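9/4/19

I've been putting off the equipment budget for next year, so I sat down last night and did it properly. The arm is paid for. What's left is everything that goes with it, and that's where the money went last time.

The biggest line is gripper fingers. I want two sets on the shelf before winter, as a set from Pliruria takes six weeks to get here and I can't do much in the meantime. Drarnine sells a cheaper set, but the mounting holes don't match and I'd need an adapter plate. By the time I'd paid for the plate and the freight there was 86 dollars in it. I'll stay with Pliruria.

Next is cable. I bought short ones at the start to save a bit and ended up replacing all of them. This time I'm ordering five long ones and some proper clips. 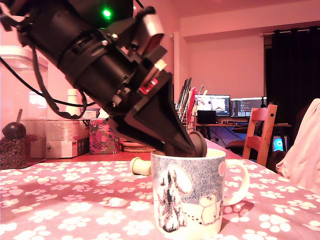 Is it worth buying a second arm? I don't think so, at least before November. A second arm means another power supply, another controller licence and a bigger table, and I haven't used up the hours on the first one.

The controller licence is through Flirkance and renews every year. I left it out of the last budget completely – a silly mistake, and I had to take the money from spares. It's now the first line on the sheet.

I also asked Rattanakul for a price on a service visit. They wanted the travel paid up front, so I'll do the greasing and the belt check myself and put the money toward a spare motor. If the motor isn't needed by the end of the year it carries over.

Still to price: a better lamp, mugs and other things to pick up, and a second emergency stop for the far side of the table.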